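How to Write Pace Notes for Your First Stage Rally

There comes a moment in every new co-driver's life when they realize they've been sitting in a rental hatchback for six hours, reading numbers aloud to a friend, and that they still can't tell a four from a five. Welcome. The hatchback will smell of sandwiches by the end.

This guide is for crews writing their own notes for the first time. If your event hands out organizer notes, you can use those, and plenty of people do. You'll still want to know how notes get made, if only so you can complain about someone else's with some authority.

What you need before recce

Two pads with stiff covers, ring bound at the top or the side, whichever your co-driver can turn with cold hands. Soft pencils, four or more. Pens look professional right up to the point where you need to change "flat" to "very much not flat." An eraser. A clipboard light if any of the passes are at dusk. The road book, which you should read the night before and not in the line for the first time control.

You also need a trip meter or a phone app that measures distance, and a car that's legal for recce under your event's rules. Read those rules. Most events set a limit on passes (2 is typical) and a speed limit, and they do check.

Step 1: Agree on a number system

Most beginners use one to six, with one as the tightest and six as the nearest thing to straight. Some people run it the other way round, and they're allowed to, but they shouldn't swap co-drivers often. Hairpins and square corners usually get their own words.

Decide what the numbers mean. You can grade by the shape of the corner, by the gear you'd take it in, or by how far you turn the steering wheel. Steering angle is easiest to learn because it stays the same when you change cars. Put a strip of tape at the top of the wheel, drive a quiet road, and call each corner by where the tape ends up.
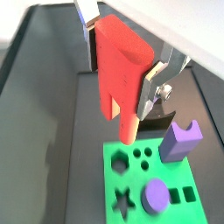

Gear-based notes are fine too, until you fit a different final drive and every corner in your library is suddenly a lie. My first driver, Dagmar Trnka, wrote everything by gear and then bought a car with a six-speed box. We spent most of a winter translating.

Step 2: Agree on the words

Keep the list short. You want left and right, crest, jump, dip, tightens, opens, long, cut, don't cut, caution, and something for each kind of surface. Write the symbols on the inside cover of the pad so both of you are using the same ones.

Pick words that sound different at volume. "Right" means a direction and nothing else from now on. If the driver asks whether the next one's a left, the answer is "yes" or "correct." I've seen a perfectly good fence lost over this.

Step 3: First pass, write it down

The driver talks and the co-driver writes. Go slowly. The driver should call each corner as it comes into view, with the distance to the next one in yards or meters. Choose one unit and stay with it forever.

Write one idea per line and leave a blank line between. Your notes will look absurdly spread out. You'll be glad of the room when you have to squeeze in "tightens over crest, ditch outside" on the second pass.

Put a landmark at the top of every page: a gate, a barn, a junction number. When you get lost in the middle of a stage, and you will, that's how you find your way back. On our first attempt at the Trovstead stage I had no landmarks at all, and I read Dagmar two full pages of a road we'd already driven.

A line in a finished pad might look like this:

100 R4 tightens 3 / crest 50 / L5 long don't cut

Out loud, that's "one hundred, right four tightens three, over crest fifty, left five long, don't cut."

Step 4: Second pass, read it back

Now the co-driver reads and the driver listens. Read at the rhythm you'd use on the stage, even though you're doing the speed of a mail truck. The driver should be saying "yes" to each call or "no, change it." Silence counts as a no.

This is where overconfidence gets fixed. A corner called as a six on the first pass nearly always comes down by one. Very few go up, and those should be treated with suspicion.
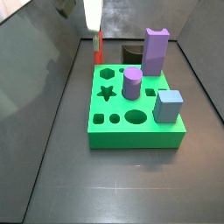

Step 5: Tidy the notes the same evening

Copy out any page that has more eraser marks than writing. Don't copy the whole pad. Fresh mistakes creep in around page seven, when dinner's wearing off, and they look beautifully neat.

If you have recce video, watch it with the notes in your hand and read aloud. Nilmini Weerasinghe, who taught me most of this, makes her crews do it twice and won't discuss it. Number every page. Check that the last page of each stage says FLYING FINISH and then STOP, large enough to read while being shaken.

Step 6: Read it on the day

Start about one and a half corners ahead and adjust from there. The driver will tell you if you're late, usually in a tone you can learn to forgive. Keep your finger on the line you're reading, and feel for the bumps and crests through the seat so you know where you are without looking up much.

If you lose your place, say "lost" at once. The driver slows down, you find the landmark, you carry on. It costs a few seconds. Guessing costs more, and the recovery truck only takes cash.

After the finish, mark any call that felt wrong while you both still remember it. Then put the pad somewhere dry, because the same road will probably be back next September running in the opposite direction.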